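Kitchen rules for working with a robot at the sink
Tips page, Fehr shared kitchen. Last changed 23/09/2018 by Colleen McIntyre

These are the house rules for any session where the robot handles dishes. They apply to everybody who signs up for the kitchen, including people who only come to watch.

Before you start

- Take knives, peelers and graters off the counter and put them in the drawer. The drawer stays shut for the whole session.
- Wipe the counter and the floor in front of the sink.
- Check the sleeves on the hands for holes and loose threads. A torn sleeve means no session. Spares are in the tub marked Drukumico.
- Look at the fingertip pads. Grease on a pad makes glass slide, so clean them with dish soap on a cloth, then a second cloth with plain water.
- Find the stop button and say out loud where it is. Vernon Arsenault started this in June and we kept it.

What it may pick up

Plates, cups, plastic tubs and anything else under 900 grams. No stemware, no cast iron, nothing with a chip in the rim. If you bring your own dishes, run a finger around each edge first.

Start with one piece at a time. Two pieces in the rack are fine once the first 9 lifts have gone without a drop - a drop sets you back to one.

Where people stand

Stay on the far side of the tape while the arms have power. Do not reach in to straighten a plate. Press stop, wait for the light, then reach. Manon Nguyen has asked that we repeat this at every session, so expect to hear it.

One person watches the hands and one person has the button. Trade places after 19 minutes. It is dull work and people drift.

Water

Tap off and sink drained before the arms are switched on. The sleeves are fabric and take a long time to dry. If one gets soaked, hang it up and write it in the book.

Racks

Stand plates on edge against the dividers. Open the oven or dishwasher only if it is on your sheet for the day - an open door is easy to trip on.

Afterward

Arms parked, power off, pads wiped, book signed. Anything that broke goes in the book too, even a saucer. Questions about the book go to Svenja Pfeiffer. 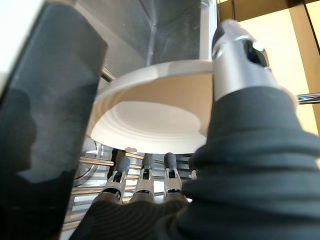
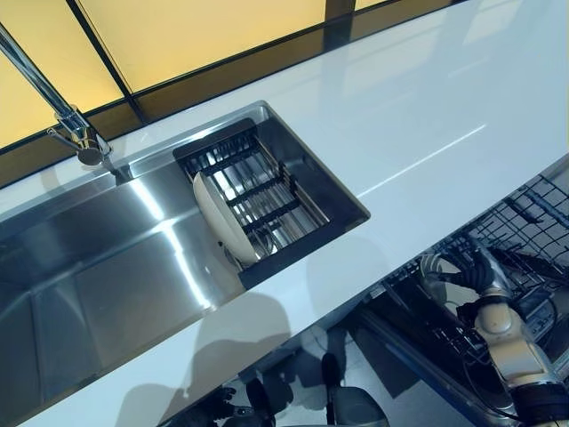
Robot hands at work in the kitchen, by the sink and rack.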